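Oilcloth, I love you (and how to keep it nice)

I have been an oilcloth convert since my first apartment, when I had a table so ugly that covering it was a kindness to my guests. I still get excited when I find a good remnant! It wipes down in seconds, it hides a multitude of scratches, and it makes a plate of toast look like lunch out. But it does need a little looking after, and most of what I know I learned by ruining one.

First, get the creases out before you do anything else. New oilcloth and vinyl arrive folded into a tight little square, and those lines can hang on for weeks. Lay it face down on a clean floor in a warm room and leave it overnight. If you're impatient like me, run a hair dryer on low over the fabric side and smooth it with your palm as you go. Please don't iron the shiny side. I did it once, and I had to peel the iron off and then scrub it for an hour.

For everyday wiping, warm water with a drop of dish soap is plenty. Go over it again with a plain damp cloth, then a dry one. That last dry wipe is the bit people skip, and it makes such a difference, especially on a glossy finish where soap dries into cloudy swirls.

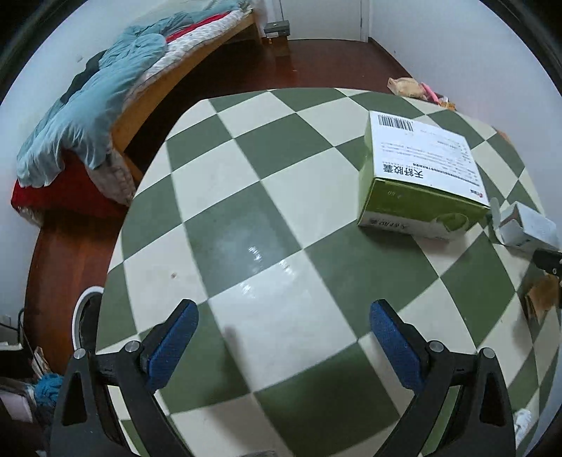

Now, stains! Turmeric is the worst, followed by beet juice and ballpoint pen. For turmeric, make a paste of baking soda and water, dab it on, wait 10 minutes and wipe it away gently. Whatever yellow is left will usually fade if you hang the cloth by a sunny window for an afternoon. Pen comes off with a bit of rubbing alcohol on a cotton ball, but test a corner first (my friend Rania Rizk took the cherries right off hers).

Sticky rings from jam jars or syrup just want a hot, wrung-out cloth laid on top for 2 minutes. They lift right up. No scraping with a butter knife!

Always, always use a trivet. Vinyl will take a warm mug but a pan straight off the burner leaves a mark that's there for good. I keep two cork ones on the table all the time so I can't forget.

If the cloth slides around, put a flannel sheet underneath, cut an inch or so smaller than the table. It stops the slipping, it's quieter when you set down dishes, and the whole thing feels so much softer under your elbows. Old flannel pajamas work too if you don't mind piecing them together.

When you change cloths for the season, roll the old one around a wrapping paper tube with the pattern facing out. I swap mine in November and tie the roll with a strip of cotton, and it comes out in spring without a single fold line.

And when one finally cracks at the corners, cut it up! The middle is nearly always still good. Mine have become drawer liners, a splat mat for under the high chair and one very cheerful bike seat cover.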